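Red marks on a white tabletop, what takes them off?

joana_b
The top of our big work table has picked up a handful of short red marks and one thin dark scratch. White, matte, smooth to the touch. I've tried dish soap and a damp cloth and got nowhere. It's 10 of us sharing the table, so I can't say what made the marks. I'd like it clean before September. Photos at the bottom of my second post.

kourosh_e
Rubbing alcohol on a cotton pad. Start with a spot near the edge and leave it 30 seconds before you wipe.

annatjie
Would not start with alcohol on a matte top. I did that on a Hulau desk and got a shiny patch that never went away. Try a white eraser first, the soft kind.

kourosh_e
I've used alcohol on matte tops for years with no shiny patches. Depends on the finish.

annatjie
Right, and she hasn't told us the finish.

joana_b
No label underneath. The invoice only says "Sowerby top, white" and a part number ending in 619. The eraser took a little off one mark, maybe. Also, does a mouse run OK straight on this sort of surface, or should I get a mat? The one on there is a black Lenovo.
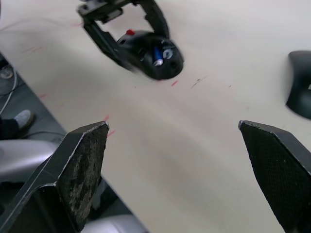
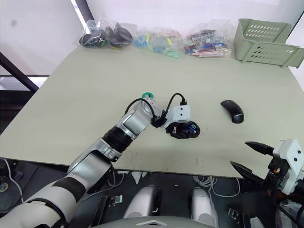

First one has the red marks, second is the mouse on the tabletop.

martim_s
Mouse will be fine on matte. Skip the mat, it only collects dust.

benvinda.f
I'd get the mat. Bare tabletop wears the feet down on mine. For the scratch, leave it alone. 1000 grit paper will make a dull spot bigger than the scratch.

kourosh_e
Agree on the scratch. Still say alcohol for the red.

joana_b
Going to do the eraser again tonight and then alcohol on one mark only. Will post how it goes.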